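Back from the Fuvonine open day at Bromau with sore feet and a bag full of leaflets – and I'd go again tomorrow! I nearly didn't bother, but the Baxter bus goes almost to the gate (2 stops past the station) and entry was free.

I'd expected to spend most of my time in the foundry, but it was the gear tables I kept drifting back to. Everything's laid out on plain dark cloth so you can get a proper look.

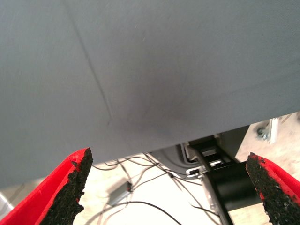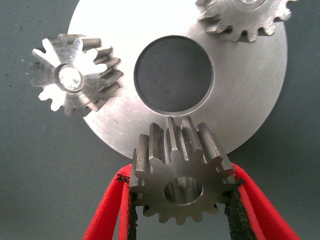
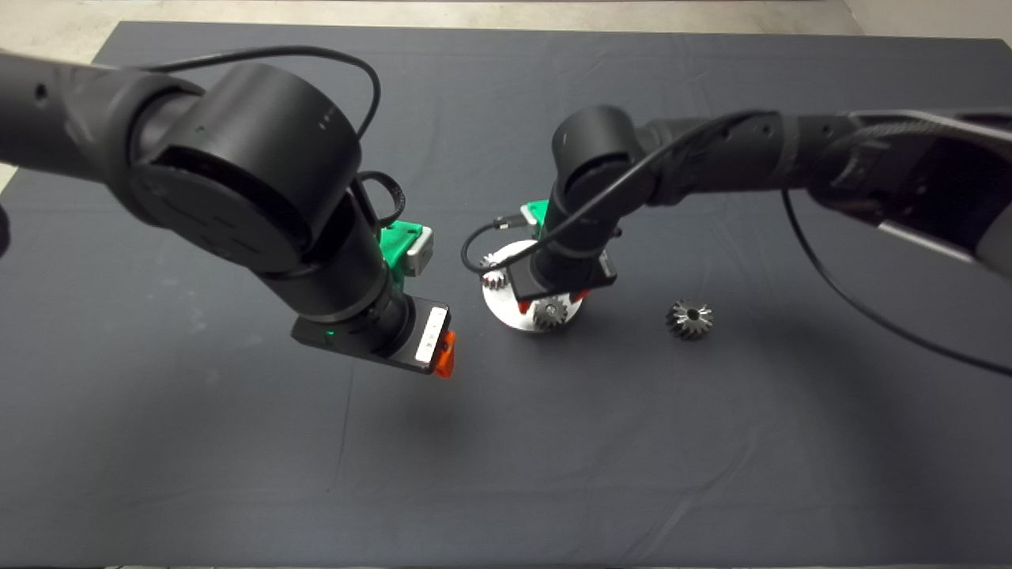
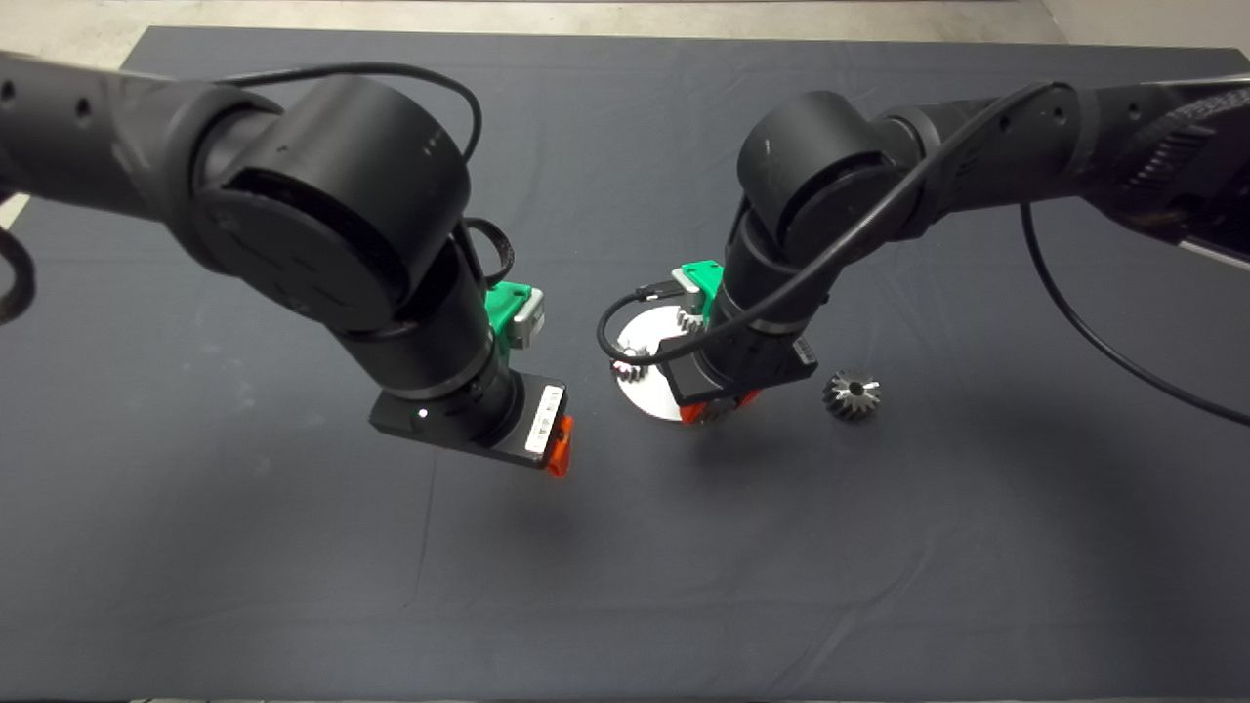 **Do you need to book for the open day?** Only for the foundry walk, which is capped at 487 places and fills up early. For everything else you just turn up and sign in at the gate.

I've always had a soft spot for a spur gear. The silver ones have a lovely glint on the teeth, and the big flat disc is much plainer, with a brushed finish and fine scratches you only notice when you bend right down (my knees complained). I could have stood there all afternoon, but there was a queue for tea and I wanted to be in it.

The Cluken hall next door is mostly old catalogues. I found one listing 543 sizes of gear and read far more of it than I meant to – somebody had pencilled prices down the margins. Good cheese scones in there too, though they'd run out by two.

Parking looked grim, so take the bus. They're doing a smaller one in January, indoors only, and I've already put my name down for the foundry.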